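Workshop Tips: Setting Up a Small Arm for the Shape Board

Print this page | E-mail this tip

I've been fussing with the arm at our Claltdale shop since June, and the setup goes a lot faster now that I do it the same way every time! First I build the job in the simulator (I use Fanero) and run it there before I touch any real bolts. My board is plain brown with two cut-outs, both turned at an angle, and that angle is what catches people.
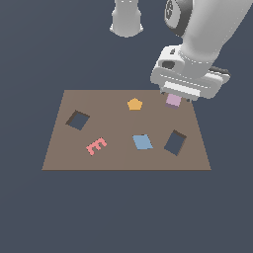 Set your lift height early. I start at 50 millimeters and come down 5 at a time until I'm happy. Go too low and a block drags across everything on its way over.

Next, check the wrist angle against the hole, not against the edge of the board. I got that wrong for a whole afternoon once (grr).

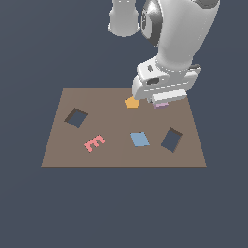

Keep the spare shapes on the board while you test, too. A path that looks great on a bare board can clip a pentagon sitting right by the fingers, and you want to find that out in the simulator.

For the square tile, come straight down over the middle and slow way up for the last bit. 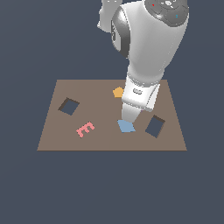

Save the job under a new name after every change. Mine is on version 49, and I still go back to old ones!

Print this page | E-mail this tip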